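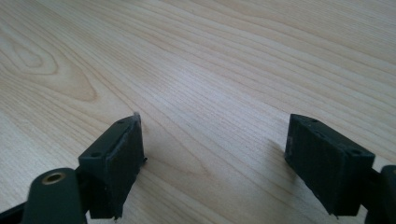 Month four of hand-held grippers on the Vendell packing benches. Some notes.

Each packer records 92 picks a shift, then goes back to normal work. The arm on line 2 learns from those.

Pads wear faster than the spec says. We now swap them at 501 cycles – stores grumbled.

What has changed for people: less lifting, more checking. Two packers moved to fault handling, on a better grade. The late shift lost its overtime, and that is still being argued over.

Line 4 goes over in October. Rota to follow.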